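Progress report to the Gadus Heritage Fund
Conversion of the old net store at Fikside to visitor accommodation
Reporting period: second half-year of the grant
Prepared by Nicanor Tapia, project lead
14th April

Dear members of the fund,

I write to report on the work at the net store and on the use of your money in this period. The first report covered the roof and the drainage, so I will not repeat these things, except where they still have influence on the costs. As before, I have tried to put the difficulties in the same place as the progress, because I think it is easier for you to judge them together.

1. General situation

The building is now closed against the weather. The windows on the harbor side are in, and the large sliding door has been kept as a fixed panel with a smaller door cut in it, as the conservation officer asked. Inside, the ground floor is divided into the two guest rooms and the common kitchen. The upper floor will have five more rooms, which gives seven in total. This number has not changed from the application.

The beams on the upper floor carried more damage from salt than the survey showed. We replaced the ends of the worst ones with new oak, joined to the old wood with a long scarf. The carpenter proposed first to change the whole beams, which would have been faster. I asked him to price both ways. The difference was small, and we kept the old wood with the marks from the net hooks, which visitors to the village always ask about.

The stairs are still the temporary ones. The permanent stairs are ordered from the joinery in Pacheco and should be delivered in May. Until then we do not permit visits to the upper floor, also not for members of the village association, and this has caused some disappointment.

2. Heating and hot water

In the application we described a heat pump placed on the north wall. The neighbors on that side wrote to the municipality about the noise, and we moved the position to the yard. This needed a longer pipe trench, and the trench crossed an old stone gutter that is not on any map. The gutter was recorded, covered again with sand, and the trench was taken under it. We lost time here but no extra money from the grant was used, as the contractor accepted to do it inside the agreed price.

The hot water is calculated for all seven rooms to be full in the same evening. I am aware that this will happen only in the summer and at the herring festival. The smaller tank would be cheaper to run in winter. We chose the larger one after talking with the guest house at Ellatness, where they installed a small tank and have received complaints every summer.

3. Booking and reception

We will not have a reception with a person sitting there the whole day. Guests will receive a code for the door, and the bookings will be handled from the harbor office, where there is already staff in the morning and the late afternoon. The agreement with the harbor office is written and signed for the first season.

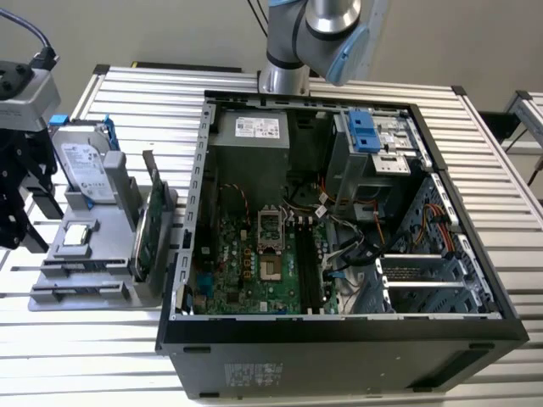 The booking calendar must be shared between the harbor office and the campsite, because they often send guests to each other when one of them is full. We looked at a commercial system with a monthly fee for each room and found it too expensive for a house of our size. For the first season we will use a simple shared calendar and a payment page from the bank. If the second season shows that this is not enough, I will come back to you with a proposal, and I will not take it from the present grant.

The information folder for the rooms is written in draft. It contains the bus times, the walking paths, the tide warning for the sandbank, and one page on the history of the net store. The page on history is too long at the moment. I have been told this by everybody who has read it, and I will shorten it.

Prices are not decided. The association wishes for a low price in the spring and autumn, to make the season longer, and a normal price in the summer. The harbor office would prefer one price for the whole year, which is easier to explain on the telephone. My own opinion is closer to the association. Three places on this coast have tried a lower price before the summer, and the walkers came. They are not rich guests, but they eat in the village and they buy bread there. I will put both models to the board with a calculation, and send you a copy.
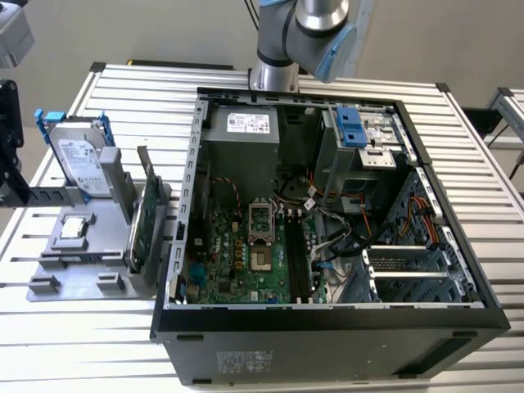 Ingrid from the harbor office asked me to include that one price would also save arguments at the door. She has seen guests who booked for two nights over the change of season and could not understand why the second night cost more. I find this a fair point. It could be answered by using the price of the first night for the whole stay, and I have added this to the calculation.

4. Access for all guests

One of the ground floor rooms is built for guests who use a wheelchair. The door is 90 centimeters wide, and the bathroom has no step. The slope from the quay to the entrance was more difficult. The old paving stones are protected, and they are uneven. We got permission to lift the stones along one side, make the ground under them even, and lay them back in the same order. It is slow work, and the mason can do it only when the quay is not used for unloading. The first part, from the road to the corner of the building, is complete. The second part, along the front, is still to do.

We also had the question of parking. A guest with a disabled badge can park at the corner, and all other guests must use the field behind the church. The parish has agreed to this outside of the days with funerals and weddings. I have asked for a list of these days as early as they can give it, and it will be put into the booking calendar.

5. The exhibition corner

The fund gave a separate amount for a small exhibition in the common kitchen. The plan was a wall with photographs and a case with tools for net making. We have collected more tools than we can show. Several families have brought needles, floats, and tarring irons, and they expect naturally to see their own things in the case. We will change the content each winter so that all the families have their turn. A register is kept with the name of each lender, and every object is to be returned if the family wants it back.

The photographs are being copied at the library, so that the originals can go home again. The texts will be in English and in the local language. I had wished for a third language, but the wall is not large enough for it with letters that older people can read.
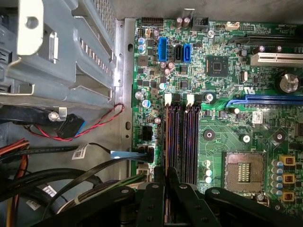 Should the kitchen be open in the daytime for people who are not staying in the house? Oddvar put this question at the open meeting, and he added that a village exhibition behind a code lock is no exhibition for the village. Many in the room agreed with him. The difficulty is that the guests have their food and their bags in the same room. For the first season I propose open hours in the early afternoon, between the departure of one group of guests and the arrival of the next, when the cleaner is in the house anyway. She has been asked and she accepts, if somebody else takes care of the keys.

6. Money

The spending is inside the budget on the carpentry, the windows, and the heating. It is over the budget on the paving, and under the budget on the electrical work, where the contractor could use the existing duct from the quay. I ask for your permission to move the unused part from the electrical work to the paving. The total stays the same. The detailed table with the invoices is sent in a separate envelope, as your office requested after the first report.

The contribution from the municipality has been promised in writing but is not yet paid. They pay when the fire inspection is passed, and the inspector will not come before the permanent stairs are in place. A late delivery of the stairs would therefore also delay this payment. I have asked the bank for a short credit to cover the gap. The interest will be paid by the association and not from your grant.

7. Next steps

The stairs should be mounted in May, and the fire inspection follows after that. The painting of the upper rooms can begin at once when the stairs are safe to use. The mason continues with the paving along the front in the weeks without unloading. The beds are ordered for the ground floor only, and I will order the rest when the delivery date of the stairs is confirmed.

If members of the fund wish to see the building before the opening, the ground floor can be visited any day after a telephone call to me. Please bring good shoes, as the stones in front are partly lifted.

With respect and thanks,
Nicanor Tapia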